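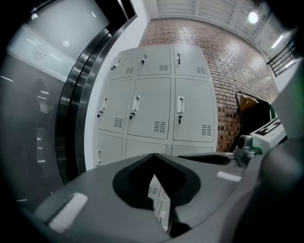

Section 4. Allocation and Use of Personal Lockers

4.1 Scope

This section applies to the metal lockers provided for day users of the Hegarty Building. It should be read together with Section 3 (Keys and Access Cards). Lockers in the staff changing area are covered separately in Section 7.

4.2 Before first use

1. Collect the locker key and the signed allocation slip from the Facilities Desk. The number stamped on the key must match the number on the slip.

2. Open the door fully by the pull handle. Do not pull on the key or on the lock body to open the door.

3. Inspect the interior. Report any item left by a previous user to the Facilities Desk before placing your own belongings inside.

4. With the door open, turn the key through its full travel and back. The lock should move freely in both directions. If it catches, stop and exchange the key at the desk.

5. Close the door, lock it, and withdraw the key. Pull once on the handle to confirm that the door is held.

6. Sign the slip and return the lower half within 2 working days. Allocations for which no slip has been returned will be released to the waiting list.

Note: Each user is issued one key. A duplicate is held in the key safe and may be released only by Eamon Horgan or Imad Chidiac.

4.3 Loading

1. Place heavy items on the floor of the compartment and lighter items on top.

2. Keep all contents clear of the louvered vents in the door. Coats and bags pressed against the slits prevent air from passing through the compartment.

3. Allow damp clothing and umbrellas to drain before storing them. Wet items may not be left in a locker overnight.

4. Do not force the door. If it does not close under light hand pressure, remove part of the contents and try again.

CAUTION: Do not hang bags or clothing from the outside handles. Do not stand on an open door or on the lower edge of a compartment to reach the top row.

CAUTION: Food, flammable liquids, aerosols and loose batteries are prohibited. Lockers found to contain such items will be opened without notice.

4.4 Cleaning

Users are responsible for the interior of their own locker. Wipe the surfaces with a soft cloth, warm water and a mild detergent, then dry them. Scouring pads and solvent cleaners damage the finish. Dust may be removed from the vents with a dry brush. Do not spray liquid into the lock. Adhesive labels and tape are not permitted on the doors.

4.5 Lost keys and faults

1. Report a lost key in person. Proof of identity is required.

2. Do not attempt to open a locked door with a tool or with another user's key.

3. For a stiff lock, loose handle or bent door, complete Form 107 and leave it at the desk. Urgent requests may be made on extension 55.

Note: Replacement locks are supplied by Geltano and are fitted only by the building's maintenance staff. Locks obtained elsewhere will be removed.

4.6 Return of lockers

All lockers must be emptied, wiped down and left unlocked by 4:00 p.m. on the last working day of May. Return the key to the Facilities Desk and obtain a receipt. Property remaining after that time is bagged, labeled with the locker number and transferred to the Tiltidton store. Requests to retain a locker through the summer should be addressed in writing to Kieran Duggan.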